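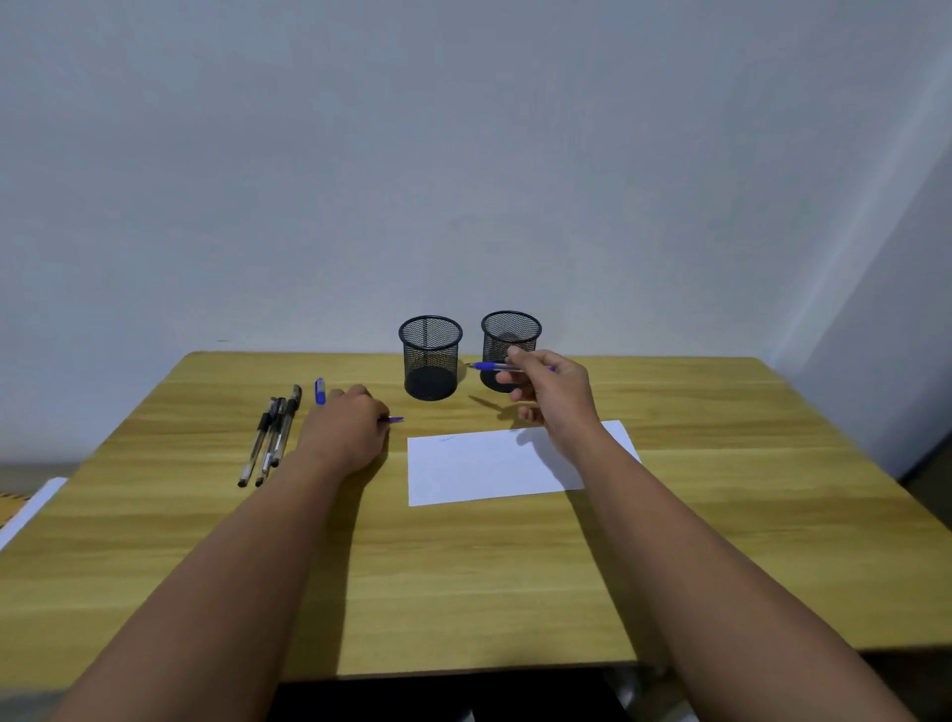
Both pots at the back of the table, blue pen in hand.

I've had a pair of black mesh pen pots from Dhillon on my writing table for most of a term now, and since three people have asked me whether they're worth bothering with (you know who you are, Nighat), I thought I'd write the whole thing up in one go.

A bit of background first. I write a lot of things by hand. Shopping lists, letters to my aunt, the first go at anything longer than an email. For years the pens lived in a china mug with a chip in it, and the mug was fine until it got full, at which point it became a sort of pen graveyard. Black ones, blue ones, a highlighter that dried up before we moved house, half a pencil. Every time I wanted a blue pen I'd pull out a black one, and then another black one, and by then I'd forgotten what I was going to write.

So the plan was two pots, one colour in each. Not exactly a new invention! But I'm fussy about what sits in front of me all day and I went through an embarrassing number of listings before settling on these. The ones I nearly bought were from the Clustia range, which are lovely to look at but solid all the way round, and I wanted to be able to see what was in there without getting up and peering over the top.

What you get is very plain. A round mesh cup, a rolled rim, a solid base. There's no divider, no little drawer, no slot for your phone. They came in a box that was far too big, wrapped in that brown paper that gets everywhere, and they needed no putting together at all, so I had them out and on the table in the time it took the kettle to boil.

The mesh is the best thing about them. It's fine enough that a thin nib doesn't poke through (my old desk tidy from the market in Nindstead was terrible for that, I had ink on the wall) but open enough that you can see the colour of a barrel from your chair. Dust does get into it. I give them a going over with a dry paintbrush on a Friday when I do the rest of the room, and that's plenty.

The rolled rim is nicer than I expected as well. I've had cheap mesh pots before where the top edge was just folded over and it caught on everything, jumper sleeves especially. These are smooth the whole way round and I've run a finger round both to check.
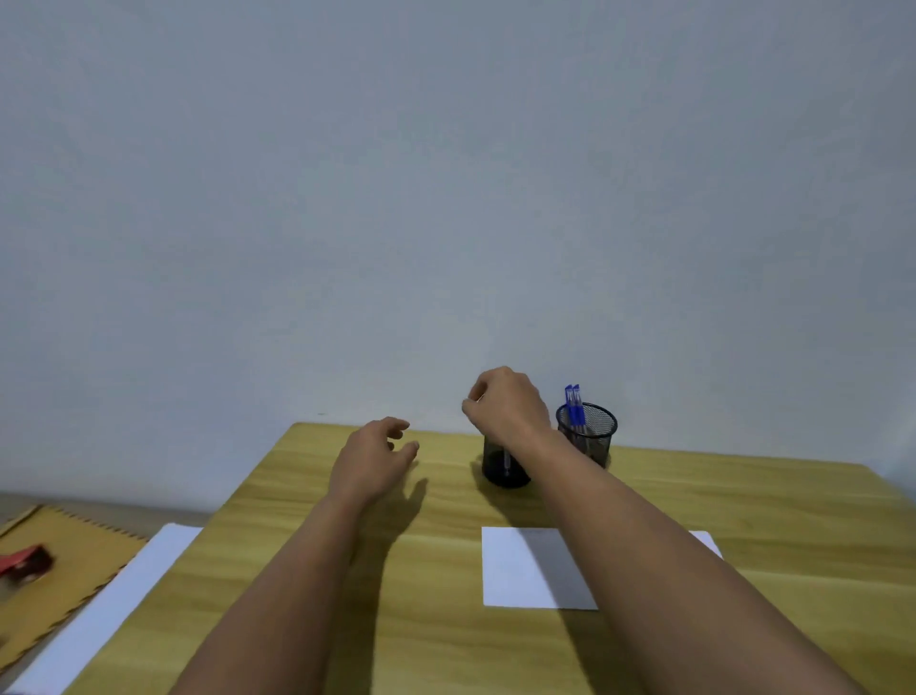

Hand at the rim, with a pale pen upright in the dark cup.

Now, size. They're right for ordinary ballpoints and gel pens. A pen stands up with enough poking out of the top to get hold of, so you're not fishing about in the bottom with your fingertips. Short things are another matter. A pencil that's been sharpened down to a stub just disappears, and my eraser went in once and I didn't see it again for a week. If you're mostly a stubby pencil person I'd look for something shallower.

Tall things are a bit of a worry too. Joar Aasen, who I share a printer and a lot of moaning with, tried his long steel ruler and his big scissors in one of them and the whole lot leaned so badly that he took them straight out again. The base is solid but it isn't heavy. With a handful of pens they stay put perfectly well, even when I'm rubbing something out and the table is shaking. I just wouldn't ask them to hold up half a toolbox.

I do have a small grumble about the base. It slides. On a bare wooden top like mine you can nudge a pot with your knuckle and it goes on a little journey, and if there's nothing much in it, it goes further. I keep meaning to stick some felt dots underneath. For the price I'd have liked the felt dots to be there already - it can't cost them much.

About the price. I paid 30 for the pair, which made me wince a bit, and when I looked again in June the same two had gone down to some silly offer with a code. So wait for an offer if you can bear to. On the shop page they had 94 reviews when I ordered and 113 when I last looked, most of them happy, with one very cross gentleman who had expected a lid. (A lid! On a pen pot!)
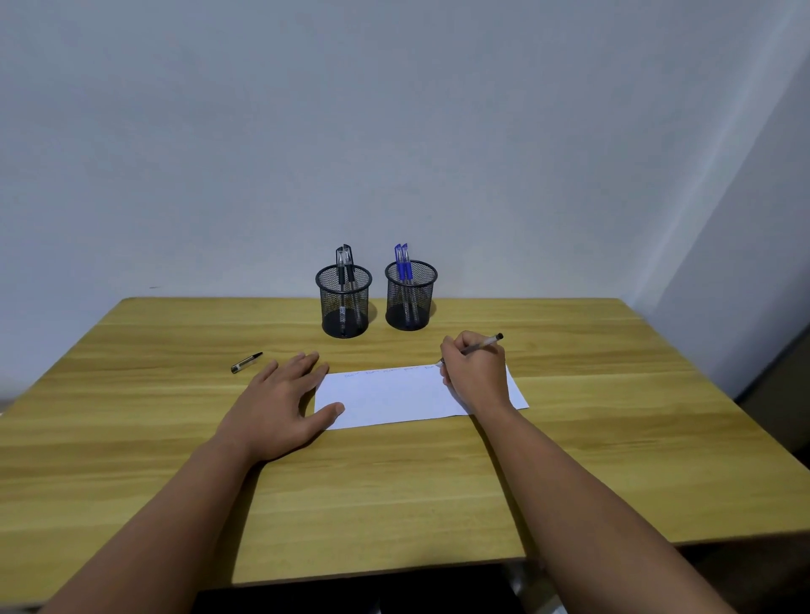 Black pens on the left, blue on the right, and one black-capped pen loose on the table.

The two-pot system itself has worked far better than I thought it would. Black on the left, blue on the right, and I keep them to the back of the table so there's room for the paper and both elbows. I use black for the actual writing and blue for going back over it, so I'm swapping all the time, and I can now do it more or less without looking up. I've also thrown out a shocking number of pens. When each colour has its own place you notice that you own nine of the same one and that six of them don't work.

Nighat Butt said she'd rather have one big pot with sections in, and I see her point if your table's small. Two pots take up more room than you'd think, and they look a bit lost unless they're side by side. But I like that I can pick one up and carry it off. The blue one comes to the kitchen with me when I'm doing the calendar, and it went in the Travel bag (my name for the tote that lives by the door) all through our week away and came back without a dent in it.

Would I buy them again? Yes, on offer. I'd give them four out of five, with the missing point for the sliding and for being a touch light. If you've only got a few pens then a mug will do you very nicely and you can save your money. If you've got 40 of them in a heap like I had, get two pots, tip everything out on the table and test the lot on a scrap of paper before any of them go back in.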